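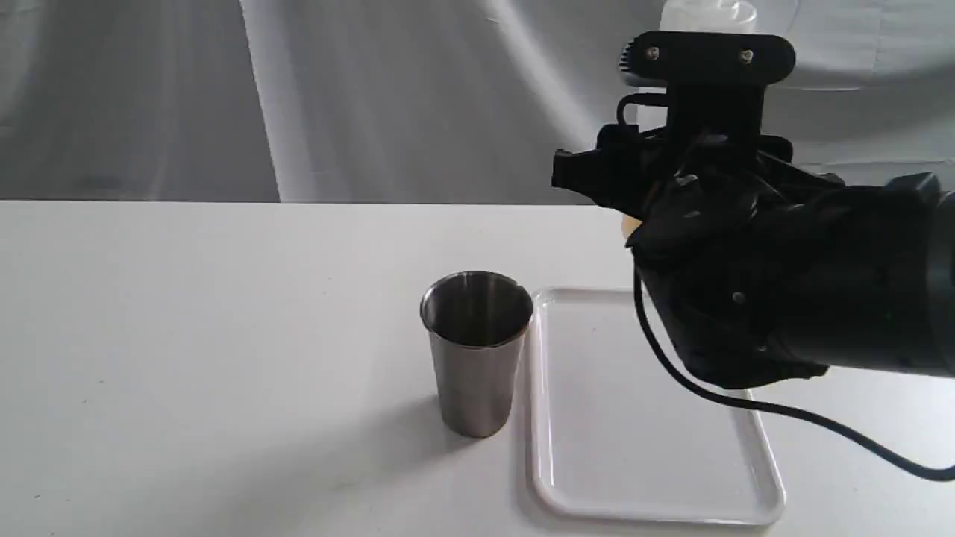 Where does one start with a small kitchen?
With the table, says Edileuza Siqueira, and with what you are ready to take off it.

I met her in Grendstead, where she teaches short courses on keeping a home kitchen simple. "In February I had 12 things standing out," she told me. "I could not roll a dough without moving all of them." She put most of them in a cupboard and waited to see which ones she missed.

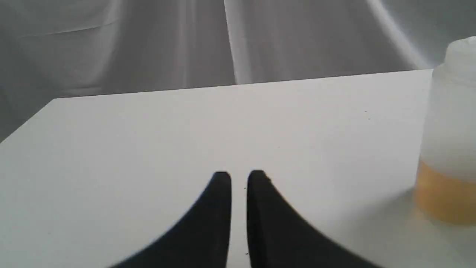
A white tabletop, with a plastic bottle at the side.

She wipes the surface every evening, also when she did not cook. It takes her four minutes. "My mother did it and I laughed at her," she said.

She buys oil in the big can and fills a small bottle from it. The bottle must have a narrow tip, she insists, or you pour too much.
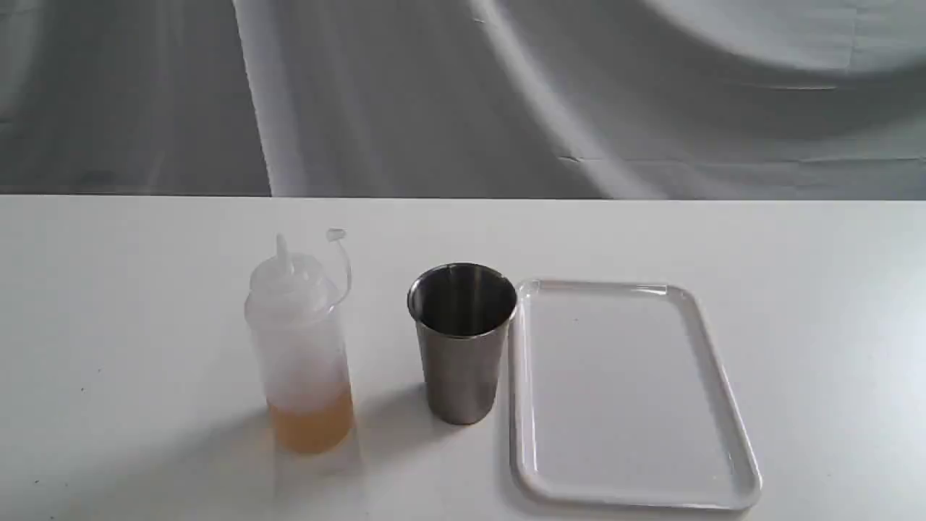
How often should an oil bottle be washed?
Every time it runs out, with hot water and soap, and it has to dry completely before you fill it again.

The metal cup she likes because it does not break. The tray is for carrying, and for catching drops when she fills something. 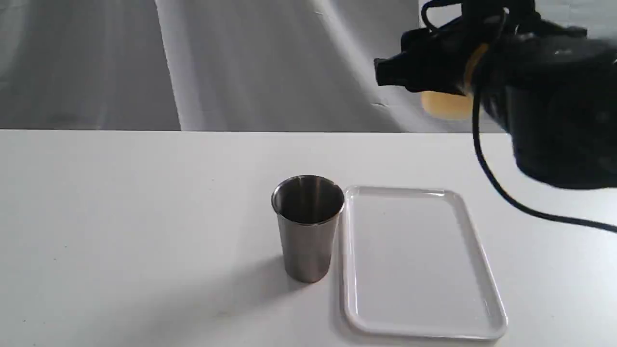
Radoslava Danko finds one tray too few, and told me that she keeps a second one only for onions and garlic, so the smell stays in one place. Edileuza heard this and shrugged. "Then she has more to wash," she said.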